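Rekeying vs replacing locks after buying a house
Home Repair > Doors and Windows
Page 1 of 1

dovetail_mike
Posted 7:12 pm

We closed on our place in July and I'm finally getting to the locks. Front, back, side door into the garage, and the garage walk door. Front and back are Dahlgren deadbolts, maybe 15 years old going by the finish. The side door has a knob lock only. The garage walk door has some no-name thing that sticks.

I got a quote from Furnham Lock & Key for $495 to replace everything with new Lellness deadbolts. They said rekeying the old ones was "possible but not worth it." Is that right? The Dahlgrens work fine. I'd like everything on one key if I can.

porchlight
Posted 7:40 pm

Rekey the Dahlgrens. If the bolt throws smoothly and the key doesn't fight you there is no reason to replace them. A shop will do them for a lot less if you pull the cylinders and carry them in. It's two screws on the inside plate.

The garage lock you should replace. Sticking on an old cheap lock usually means it's worn out.

K_Bartop
Posted 8:05 pm

I'd go the other way. Fifteen years is a decent life for a lock on an outside door. You don't know who has keys, you don't know if anyone ever sprayed oil in there, and you're going to be handling every door anyway. $495 installed for four doors is not a bad price where I live.

porchlight
Posted 8:11 pm

Rekeying takes care of who has keys. That's the whole point of it.

K_Bartop
Posted 8:14 pm

I know what rekeying does. I'm talking about wear.

dovetail_mike
Posted 8:52 pm

Thanks both. One more thing I should have said up front. The sellers left us every key they had, and hardly any of them are labeled. I went door to door with them tonight. Two open the front, one opens the back, and one turned in the garage lock after some wiggling. The rest I can't match to anything in the house. 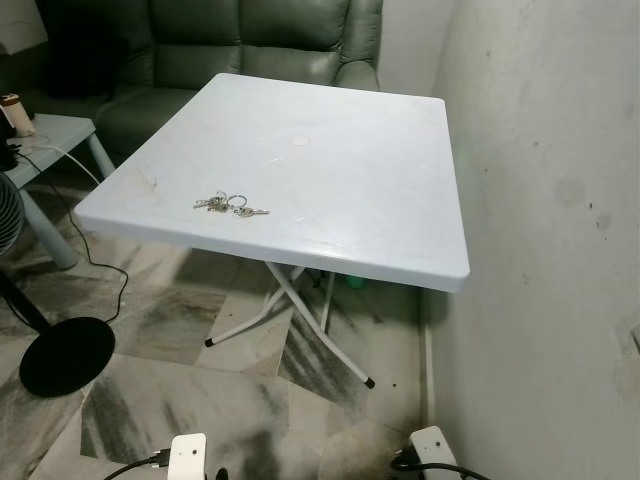 So the front and back are keyed differently now even though they're the same brand. Does that cause a problem for putting them on one key?

hinge_and_hasp
Posted 9:20 pm

No problem as long as they have the same keyway. Look at the end of the key blade, straight on. If the front door key slides all the way into the back door lock and just won't turn, they're the same keyway and any locksmith can pin both to one key. If it won't go in, they're different and you'd need a new cylinder for one of them.

I did locks for an apartment complex for years. Dahlgren residential deadbolts are fine. Not fancy, but I've seen plenty go past 20 years with nothing more than dry graphite once in a while.

Don't throw out the mystery keys until you've checked the shed, the mailbox, the gate, and any padlock on the property. People always toss them and then find the crawl space is locked.

dovetail_mike
Posted 9:31 pm

Front key goes into the back lock all the way and doesn't turn. So same keyway. Good.

Forgot about the crawl space. I'll check tomorrow.

ruthless_caulk
Posted 10:02 pm

Has anybody looked at the strike plates? You can put any lock you like on there, but if the strike is held with the little screws that came in the box, the door gives way at the jamb. Put 3 inch screws in so they reach the stud. That's a few dollars for the whole house and I'd do it before spending anything on locks.

K_Bartop
Posted 10:10 pm

Agree with that one.

sandpiper90
Posted 10:48 pm

I replaced all mine with a Ruria keypad deadbolt set last year and wouldn't go back. No keys to lose, and I can give the dog walker a code. If you're spending the money you might as well.

porchlight
Posted 10:55 pm

Until the battery dies in January. I had one for two winters. It went back in the box.

sandpiper90
Posted 11:03 pm

Mine has a key backup and it beeps for weeks before the battery goes. You must have had a different kind.

dovetail_mike
Posted 6:34 am

Not going to keypads for now, but thanks.

Called a second shop this morning - they open early. They'll rekey both Dahlgrens to match if I bring them in, and sell me two new deadbolts keyed the same for the side door and the garage. Total is roughly $100 less than I was bracing for, and I do the install. The side door needs a hole bored since it only has the knob. Has anyone used one of the jig kits for that, or is a plain hole saw enough?

hinge_and_hasp
Posted 7:15 am

Get the jig. Drill from one side until the pilot bit pokes through, then finish from the other side so you don't tear up the face. Is it a steel door or wood?

dovetail_mike
Posted 7:22 am

Steel, foam core I think.

hinge_and_hasp
Posted 7:26 am

Then you want a bi-metal hole saw. Go slow and wear glasses.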